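4. 쿠폰 적용 및 할인 결제

Trastadville 쇼핑몰 이용 안내서 중 구매자용 설정 항목이다.
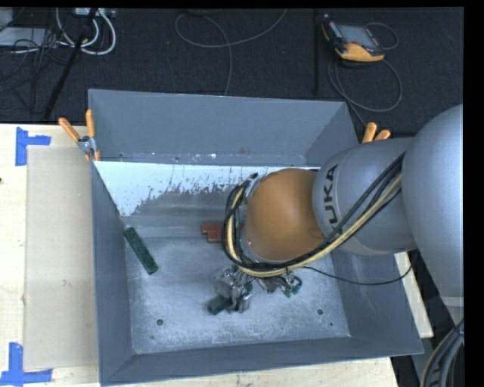
4.1 쿠폰 등록

1. 로그인 후 [내 계정] > [쿠폰함]으로 이동한다.
2. [쿠폰 번호 입력]을 누르고 번호를 하이픈 없이 입력한다. 영문 대소문자는 구분한다.
3. [등록]을 누른다. 쿠폰함에 할인 금액, 적용 상품군, 만료 시각이 표시되면 등록이 완료된 것이다.

참고: Haswood 가방류 전용 쿠폰은 Liao 제품에 적용되지 않는다. 적용 상품군은 쿠폰 이름 옆의 화살표를 눌러 확인한다.

4.2 주문에 쿠폰 적용

1. 장바구니에서 구매할 상품만 선택한다.
2. [주문하기]를 누르고 배송지를 확인한다.
3. [할인 수단]에서 [쿠폰 변경]을 누른다.
4. 사용할 쿠폰을 선택하고 [적용]을 누른다. 주문당 한 장만 사용할 수 있다.
5. [결제 예정 금액]을 확인한다. 상품 금액이 1,968원이고 1,000원 쿠폰을 적용한 경우 배송비를 제외한 금액은 968원으로 표시된다.
6. 결제 수단을 선택하고 [결제]를 누른다.

주의: 결제 화면에서 브라우저의 뒤로 가기를 사용하지 않는다. 쿠폰이 '사용 대기' 상태로 잠길 수 있다. 잠긴 쿠폰은 주문 내역에서 해당 미결제 주문을 취소하면 해제된다.

4.3 적립금 병용

Emum 적립금은 쿠폰 적용 후 남은 금액에 사용한다. 적용 순서는 변경할 수 없다. 보유 적립금이 892원이면 [전액 사용]을 눌렀을 때 892원이 차감되며, 배송비에는 적립금을 사용할 수 없다.

4.4 오류 코드

E-82: 쿠폰 적용 대상이 아닌 상품만 선택됨. 장바구니로 돌아가 상품을 다시 선택한다.
E-83: 만료된 쿠폰. 만료 시각은 결제 완료 시점을 기준으로 판정한다.
E-85: 다른 계정에 등록된 번호. 고객센터에 쿠폰 번호와 계정 아이디를 제출한다.

주의: 부분 취소 시 쿠폰 할인액은 상품 금액 비율로 나누어 환불액에서 공제한다. 쿠폰은 전체 취소 시에만 복원되며, 만료 시각은 연장되지 않는다.

작성: Suryani Osman
검토: Audrey-Anne Dhillon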